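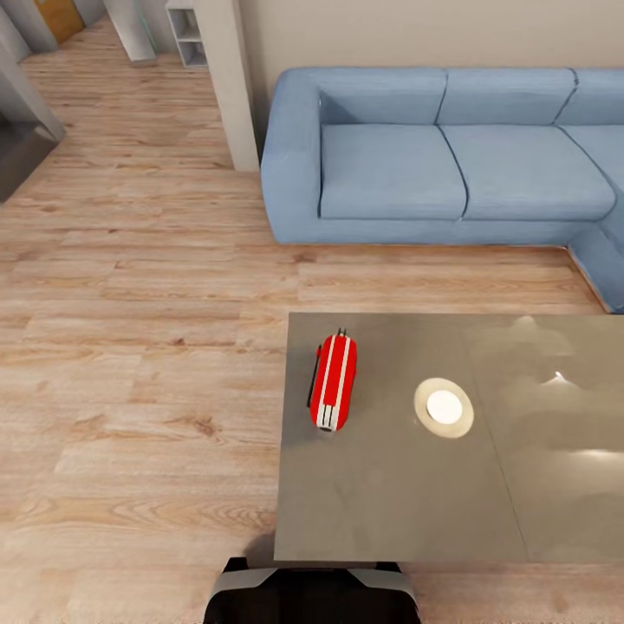 How many times does a person have to show a robot a chore before the robot can do it alone? Furari, the company selling the idea, says 300 runs per task is enough, though its own test results leave plenty of room for doubt.

The company opened its remote teaching program to outside customers in September. The pitch is simple enough. An operator sits at a desk with a pair of hand controllers and steers a robot arm through a household job, such as picking something up from a living room table and setting it down somewhere else. Software records every movement. Once enough runs are stored, a program called Leckie studies them and tries to repeat the job without help.

Most of that teaching now happens in simulation. Operators work in computer-rendered rooms, with sofas, shelves and plank floors drawn in, and the gripper they are steering exists only on the screen. Furari says this is cheaper and safer than filling a warehouse with furniture, and it is hard to argue with the first part. A rendered dish that gets knocked to the floor can be put back with a keystroke.

Whether skills learned that way hold up in a real home is another matter. In a summary handed out to customers, Furari reports that Leckie finished 704 trials of its tabletop jobs "successfully." The summary does not say how many trials were attempted. Asked for that number, the company said it would appear in a longer report, and gave no month for it.

The word "successfully" could use some work too. A footnote explains that a run counts as a success if the object ends up in the target area within 2 minutes. It may be dropped along the way. It may land upside down. A person who cleared a coffee table on those terms would probably be asked to stop.

Clindgate, a contract lab that has been trying out the system, offered a cooler account. Its operators found that the robot did well when the table was laid out the way it had been during teaching, and poorly when things were moved. Shifting one object by almost 10 inches was enough to send the gripper to the old spot, where it closed on air. Adding more recorded runs helped with some layouts and made no difference with others. The lab has not decided whether to renew.

There is also the question of who does the showing. Steering an arm by remote control is slow, fiddly work, and Clindgate said its newer operators needed many practice sessions before their runs were worth keeping. Clumsy runs teach clumsy habits — the software copies a hesitation as faithfully as it copies a clean grasp. Furari's price list charges for software by the month and leaves the operators' hours to the customer. For a lab with a small staff, those hours may well be the bigger bill.

A rival approach from Skirnska skips the controllers. Its trainers take hold of a real arm and guide it through the motion by hand, which the firm says gives people a better feel for weight and contact. It also means one arm, one room and one trainer at a time, and Skirnska has published even less about its results than Furari has.

Furari plans to add kitchen and laundry tasks to the program next, using the same rendered rooms and the same count of 300 runs. It did not explain why folding a towel should take the same number of lessons as moving a dish. Customers who signed up in September will get the new tasks at no extra charge — operators not included.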